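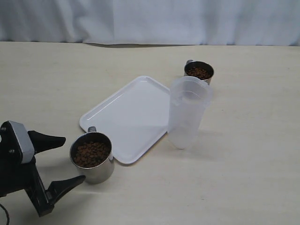
Print this article | E-mail this article

We use cookies to remember your reading preferences. Continue reading to accept, or change your settings.

Pouring is a poor fit for most low-cost grippers. The jaw has to hold a smooth cylinder hard enough to stop it rotating, the wrist has to turn through more than a right angle, and the load shifts as it leaves the container. The Birhane bench kit from Biltness is sold on the claim that it can handle this without a force sensor at the wrist.

The kit consists of a two-finger gripper, a mounting plate, a controller and a license for Fluketti, the company's task editor. It does not include an arm. Biltness lists four supported arms and supplies a plate for one of them; the others are ordered separately. The gripper weighs 482 grams with its cable, a figure that should be checked against the payload of the arm before anything is placed in the jaws.

The fingers are black and open into a wide V. Their linkage is exposed between them, along with a slotted vertical rail. The open layout makes inspection easy, but it also gives dry material somewhere to go. Biltness recommends brushing out the rail at the end of each shift. A cover is available at extra cost and reduces the opening slightly.

Our bench layout used brushed steel mugs filled nearly to the rim with small brown pellets, a white plastic tray with rounded corners, and a translucent cup. Steel is the harder test. It is stiff and slick, and a mug handle limits the approach angles. The cup raises a different problem, as too much grip force will deform a thin plastic wall.

Fluketti stores grip force as a property of the object. The user enters a starting value, closes the jaws, and adjusts in steps until the part can be lifted without slipping. The editor has room for 128 object entries, enough for a small lab. Entries can be copied but not sorted, and the search box matches only the first word of a name.

Tilt speed is set by a curve with draggable points. Lesego Du Plessis, who manages applications support at the Biltness office in Skirkuvstead, advises new users to leave the first third of the curve slow. "Pellets hold, then they all go at once," she says. "Most of the spills we are called about come from a curve that was copied from a liquid."

The controller logs jaw position and motor current at 600 samples per second. Files export as plain text. The column headings are abbreviated, and the key to them is on the last page of the manual.

Two points need work. The cable leaves the gripper low and has no strain relief, so it should be clipped to the arm before any large wrist rotation. The emergency stop input uses a connector that is not in the box.

Biltness plans a firmware update in April that adds a shake motion for material that sticks to the container wall. Existing licenses are covered.

Related articles
Choosing a mounting plate for small arms
Finger pads compared: flat, ribbed and molded
Reading motor current as a grip signal
Bench safety inputs and how to wire them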